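**Stokitz to publish community baking book in February**

Stokitz, the home baking publisher, will release its third collection of readers' recipes in February. The book, titled *The Ginden Oven*, gathers tray bakes, loaves and steamed puddings sent in by home cooks from the town of Ginden and the villages nearby.

The publisher received 3,177 entries during the open call. Each shortlisted recipe was baked twice in a domestic oven, once by the test kitchen and once by a reader who had not seen it before. Recipes that gave different results were returned to their authors with questions on tin size, oven setting and resting time.
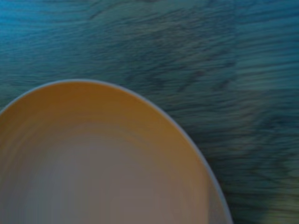

The final selection is arranged in 17 chapters, beginning with plain scones and ending with celebration cakes. Measurements are given in grams throughout, with spoon measures for spices and raising agents. Oven temperatures are listed for both fan and conventional models.

Rüdiger Fuchs, editor of the collection, said: "We asked contributors to write their recipes as they would explain them to a neighbour. We have corrected quantities where testing showed a need, and otherwise left the wording alone."

A separate section covers baking without eggs. It contains 13 recipes, among them a ginger parkin, a lemon drizzle loaf and the Catacutan coconut slice, which is also the subject of a free recipe card to be supplied with the book.
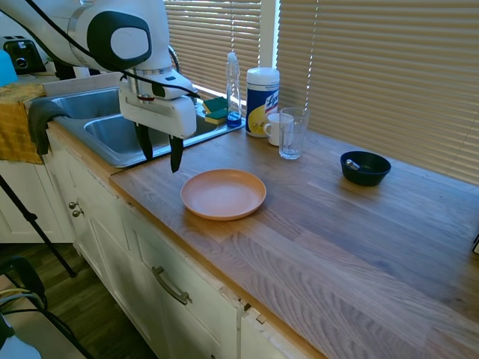
Analyn Abella said the coconut slice had been baked in her family for many years without ever being written down, and that settling on a fixed weight of sugar had taken several attempts. She added that it keeps best in a tin lined with greaseproof paper and should be cut the day after baking.

The Ginden Oven will be sold through bookshops and at the Pelletano cookery shop in Ginden. Review copies may be requested from the Stokitz press office.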